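The washing-up test
Household robots can now find the sink. Clearing it takes longer.

At Cotham, a small engineering firm with a converted kitchen on its ground floor, the working day for a robot called Pola begins with a cup. The task sheet says to pick it up, rinse it and stand it in the rack. A person does this without thinking. Pola's software breaks it into 19 steps, and any of them can end the attempt.

Định Tăng, who runs the trials, keeps a log of 2,975 attempts at kitchen chores. He is not much interested in the ones that went well. "A clean run tells me the cup was where we expected it," he says. "I want to know what happens when the handle faces the wall."

The commonest fault is the grasp. Jaws that close firmly on a sponge will tip a bottle if they meet it above its middle. Plates are worse. Standing in a rack they present a thin edge and very little space on either side, so the gripper has to enter the gap at the correct angle before it can close. An error of a few millimetres at the wrist pushes the next plate along, and the machine must then look again before it moves.

Looking again is slow. Chrome and brushed steel throw back highlights that depth sensors read badly, and clear plastic may not register at all. Droltlow, which supplies the perception software, deals with this by taking several views and comparing them. The method improves the estimate of where an object is, but adds 2 seconds to each grasp. Over a full sink that becomes a long wait.

Water adds a further problem. A wet plate has less friction than a dry one, and the grip force that holds the first may be too much for a thin glass. Tăng's team sets the force by object class and corrects it when the fingers detect slip. The correction works on crockery. On cutlery it is unreliable, and knives are left out of the programme altogether.

Floors, by comparison, are easy. A mobile base can cross a kitchen and stop within reach of a worktop with few errors, provided the map is current. Drawers and cupboards with bar handles are also within reach of present machines: the handle is rigid, it stands clear of the door and it moves along a known path. Round knobs and push catches still cause trouble.

The shop floor offers a useful comparison. Diệp, a packing firm that uses the same arm, has it filling trays on a fixed line. The parts arrive facing the same way and the lighting does not change. There the arm completes 110 trays an hour and stops mainly when a part is missing. Put in a kitchen, the same hardware spends most of its time working out what is in front of it.

That gap explains why price is only part of the question. A cheaper arm would not clear a draining rack any sooner. Tăng expects the first useful home machines to do a short list of jobs, such as carrying, fetching and wiping a clear surface, with a person stepping in for the rest. His next series starts in January and moves the bottles and boards to a new place before every run.
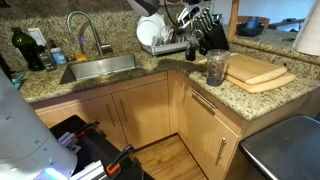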